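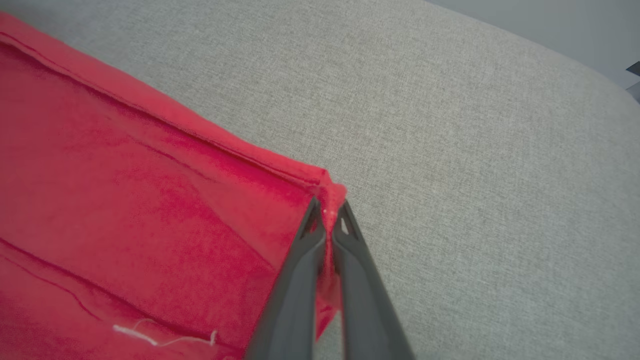

Red fabric with a hem along its edge, on a light gray padded surface.

Ticket 116: Room 2 showing as booked when it's empty
Property: Bukwood guest house
Opened by: Josefien Timmermans

Hi again, me with the calendar trouble! So I run a small bed and breakfast, and I have Bokance handling the bookings on our own site and Gaillard sending over the ones from travel agents. Since the August update, Room 2 has been blocked out for days when I know perfectly well there's no one in it. I had a lovely couple on the phone this morning wanting that exact room (they stayed with us on their honeymoon) and I had to put them in by hand, which then gave me a double booking warning.

What I've tried so far:
- Logged out and back in, on the laptop and on my phone
- Cleared the browser history
- Deleted the block by hand. It came back within the hour
- Turned Gaillard off overnight. No new blocks, but the old ones stayed put

Update, 4:30 pm: Ignacio Gallagher from support called me, thank you Ignacio! He asked me to look at the minimum stay rule and there it was, set to 52 nights. I have never typed 52 into anything! I changed it to two and the summer opened right up, but the block on the first weekend is still there.

Update, next morning: still there. Ignacio had me go to Channels, then Linked Rooms, and Room 2 was linked to itself AND to the family suite, so every time the suite sold, my little double went with it. I unlinked the suite, saved, and ran a full sync. It got through all 300 entries and the weekend is finally clear. I made a test booking and canceled it, and both went through fine.

Leaving this open until the next agent booking comes in, just in case. Also, could someone check why the confirmation email still has our old breakfast hours on it?

Recent tickets
Deposit taken twice on card
Late arrival note not printing
Ellotico door codes sent to wrong guest
Changing the pet fee for one room

Comments

Arlo Ridgeway: Same thing here with our twin room! Mine was linked to the cottage. Unlinking fixed it, but I had to sync a second time.

Roscoe Benavides: Where is Linked Rooms on the phone app? I can't find it anywhere.

Jörg Ruppert: Roscoe, you need the full site on a computer for that one.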